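Community > Housewares > Threads > Setting and clearing the table

Betik Household Services
March 22, 2019

Setting and clearing a shared table: guidance from Betik Household Services (thread)
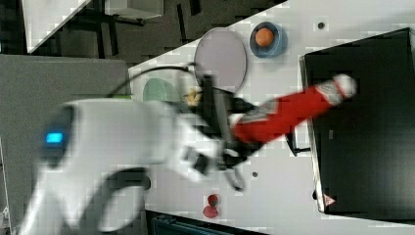 1/ Betik receives a steady stream of questions from residents' associations and shared kitchens on one subject: how a table should be laid out when plates, bowls, drinks and fruit are all in use at once. This thread sets out our current guidance. It replaces the posts we published in October.

2/ The guidance applies to small tables in common rooms, break rooms and family kitchens. It does not apply to banquet service, for which a separate sheet is available from our office on request.

3/ Large plates are placed first. A large plate takes up more surface than people expect, and it is difficult to find room for one after the smaller pieces are down. We recommend the back of the table for any plate that will be shared.

4/ Individual plates follow. They may differ in color. A gray or lavender plate beside a pale green one is entirely acceptable, and many of the kitchens we advise have moved away from matched sets. Replacement is simpler and less is thrown away when a piece is chipped.

5/ Round fruit belongs in a bowl. An orange or an apricot set directly on a smooth tabletop will roll at the first bump. A blue bowl with one orange fruit in it also serves as a modest centerpiece, and it is easily moved when the table is needed for something else.

6/ Small fruit is the item most often left behind. Cherries, strawberries and pieces of either tend to stay on the bare table after a meal. They should be picked up before any wiping begins. A cloth drawn over a soft berry spreads the juice and may mark a light surface.

7/ The same rule applies to toy fruit. Play pieces are frequently mixed in with the real thing in homes with small children, and they should be gathered into their own container at the end of the day. Please check under the rims of plates.

8/ Bottles and cans are kept upright when they are not being handled. A container that is being moved should be gripped firmly around the body – never by the cap – and carried clear of the plates.

9/ We have been asked whether drinks should be set out before or after the food. Our answer is after. Tall items obstruct the reach across the table, and most spills reported to us occurred while someone was reaching past a bottle for something else.

10/ A note on tabletops with holes. Some light gray tops have small openings in the surface for fittings or cables. Crumbs and liquid collect in them. We advise a dry brush first, then a cloth that has been well wrung out. Water should not be poured or sprayed near an opening.

11/ Large boxes and cases should be kept off the eating area where space permits. Where one must remain, leave a hand's width between it and the nearest bowl so that the surface can be wiped on all sides. Warning labels on such items must stay visible and must not be covered with napkins, menus or tape.

12/ Order of clearing: drinks, loose fruit, bowls, small plates, large plates. Residents at the Fekavwood building have followed this order for over 12 months and have asked us to keep it unchanged. We see no reason to alter it.

13/ Bowls should be emptied before they are stacked. Fruit that is still sound may be returned to the kitchen. Fruit that has been cut, or that has been on the table through more than one meal, should be discarded.

14/ Plates of different diameters should not be stacked with the larger one on top. This is the most common cause of breakage in the kitchens we visit. If storage is short, a simple upright rack is preferable to a tall pile.

15/ Several readers have written to ask about the Zestus tray, which we mentioned in an earlier post. It remains on our recommended list for households that carry dishes between floors. The 21-inch model fits most small tables. The larger model does not, and we no longer suggest it for common rooms.

16/ The Voß drying mat has been withdrawn from the list. The mat itself performed well – the difficulty was supply. Kitchens that already own one may continue to use it.

17/ Printed cards showing the order of clearing are available in packs of 200. They are intended for the wall beside the sink. Associations may order one pack per building without charge, and further packs at cost.

18/ Correction to post 12: the order given is for everyday meals. Where hot dishes have been served, these are removed first, ahead of drinks. The printed cards already show this.

19/ Questions on this guidance may be sent to the housewares desk in writing. Please state the size of the table and the number of people who normally use it. Replies are issued in the order received.

20/ The next thread in this series will cover drawers and cutlery trays.

Contact the housewares desk | © 2019 Betik Household Services | Back to top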